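Drendeline Polling Place Kit, Model 86

Supplied by Hendutico

The Drendeline kit holds the furniture and forms stock for one polling place serving up to 2360 enrolled voters. It is intended for council, shire and community association elections where ballots are marked by hand and counted on site.

Contents

Voting screens, free-standing, five
Accessible voting screen, seated height, one
Ballot box, lockable, with sealed slot cover, three
Numbered security seals, one roll
Issuing table signs, pre-printed
Queue barrier tape and posts
Pencils, tethers and spare tethers
Ballot paper account forms, in pads

Voting screens

Each screen folds flat and locks open with two side braces. The writing shelf is fixed on the standard screen. On the accessible screen it can be set at any of three heights, and the front is left clear for a wheelchair or mobility scooter. The side panels carry a neutral grey finish and will take instruction cards but not adhesive posters.

Ballot boxes

Boxes are supplied in one colour with interchangeable lid labels, so that a mayoral ballot and a ward ballot can be kept apart. The lid takes four seals. Seal numbers should be written on the ballot paper account at opening and again at close, with a scrutineer present if one has been appointed. The slot cover is sealed separately and can be closed during transport without disturbing the lid.
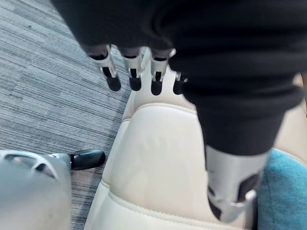

Capacity depends on how the paper is folded. A single A4 ballot folded twice packs well. Preferential ballots with a long candidate list are bulkier, and a fourth box should be ordered where more than one such ballot is being issued.

Storage and transport

The kit packs into two wheeled crates. Store upright in a dry place. Seals become brittle in heat and should be kept indoors between elections.

Compatibility

Lids and seals are interchangeable with the earlier Kimano boxes. The Alaoui screen braces are a different length and will not fit.

Ordering

Kits are available for purchase or for hire by election period. Hire orders for September elections should be placed before the close of nominations. Replacement parts are sold singly, except seals, sold by the roll. For quotes and bulk orders, contact Fernanda Rebelo in the Hendutico elections supply office.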